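**Manipulation Software Working Group – Minutes**
13 December 2023, Rinstead site, second-floor meeting room

Present: control, perception, planning and tooling leads; the Baveo liaison (by phone)
Apologies: safety office

**1. Minutes of the previous meeting**

Approved with one correction. Under item 4, "joint limits" should read "joint velocity limits."

**2. Perception**

The perception lead reported on color labeling in the brick sorting task. The current test set holds 400 labeled views. Of these, 35 had been labeled against the old color table and have been sent back for relabeling. The group discussed false detections on the patterned walls of the cell, where maroon blocks are at times proposed as red bricks. It was agreed that the detector output will be masked to the floor and tray area before it is passed to the planner. The walls will stay as they are.

Bricks lying close together remain the main source of merged detections. The lead asked that the merge threshold not be changed again until the relabeled views are back.

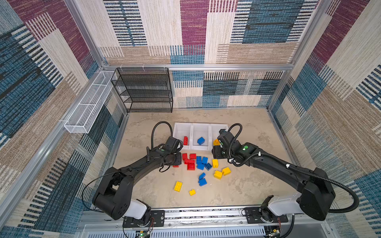 The Baveo liaison asked whether the mask could be set from the calibration file and not by hand. The tooling lead confirmed that this is possible and will add a field for it.

**3. Planning**

The planner now assigns each brick to one arm before motion begins. Handling of the shared zone in front of the tray was discussed at length. The present rule locks the whole zone while either arm is inside it – safe, but slow. A proposal to split the zone by tray compartment was accepted for simulation only. It will not be run on hardware before the safety office has reviewed it.

**4. Control**

Gripper close commands are sent through Vekbridge with a timeout of 70 ms. The control lead reported that late replies are still logged as failed grasps, which distorts the grasp statistics. Late replies will be given their own status code.

**5. Tooling**

The Ndung'u log viewer opens all current recordings. Files made before May lack the arm identifier and must be converted first. Ticket 107 (viewer stops on empty logs) was closed.

**6. Actions**

- Perception: apply floor and tray mask; return relabeled views
- Planning: simulate split zone; send results to safety office
- Control: add status code for late replies
- Tooling: add mask field to calibration file; write conversion script

**7. Other business**

None. The date of the next meeting will be circulated by the tooling lead.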